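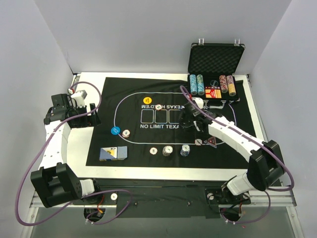

Diary > 2023 > May 2023

Putting the poker set back in order

Spent the afternoon on the poker set. It has been in a muddle since November, when the cards were last out for a whole evening and everything went back in the case anyhow. I bought the mat from Keskinen and the case from Clallden, and they have never quite looked like a pair, but they do the job.

The cards first. Blue backs, a loose heap of them on the mat with an ace face up on top. I want them in suits, then counted, then boxed. I had two packs with the same backs at one time and I suspect they got mixed — the sevens will tell me. The Jakix pack I gave up on years ago. 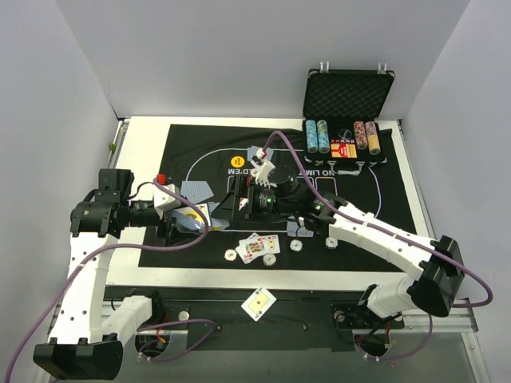
Chips

These are slower. I like them by value, ones together, fives together, and the red 100 kept apart so it doesn't end up in the wrong roll. The foam in the lid could do with a brush, and I must remember that next time. Nearly seven years I have had this set and I still couldn't say what the starting stacks ought to be. I wrote down more fives and fewer ones, and left the rest for another day.
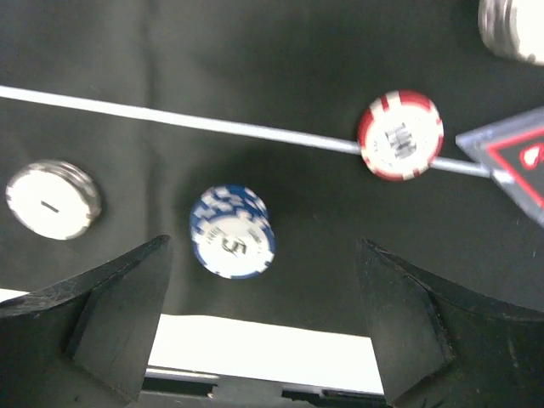
Fewer ones is a mistake, I was told over supper, as the blinds eat them up in the first half hour. I may put some back. Bed by eleven.

Contact | Copyright | Back to top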